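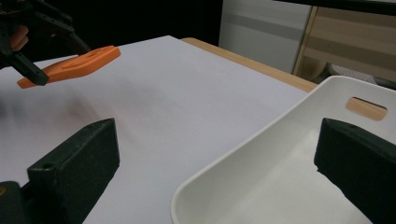 The white tray on the worktable, handle cutout at the far end.

Visits > Open days > Indosard packing rooms

I got to the Indosard open day on Friday, June 7, 2019 with a coffee in one hand and no clue where to park (go around the back, past the Flindico sign!). They let in 200 of us over the day, in small groups, and mine was a cheerful bunch who wanted to touch everything.

I'll admit I went for the big storeroom, all 3224 square feet of it, and then spent most of my time at one table. I'm a sucker for a good tray! The white one has a bit of a gloss to it, smooth curved sides and a rounded corner, and there's an oblong cutout in the end wall to use as a handle. My trays at home have sharp little corners where crumbs go to live, so I was pretty jealous. I asked if they sold them and got a very polite no.

After that we trooped over to the Sivico side for the label printing, which was loud and went on a bit long for me, and then lunch. The sandwiches came from Papadopoulos down the street and the spinach one was so good I went back for a second (okay, a third).

Tickets were free but you had to sign up back in May, so keep an eye out if you want to go next year. Wear flat shoes, there are a lot of stairs.

46 comments | 200 shares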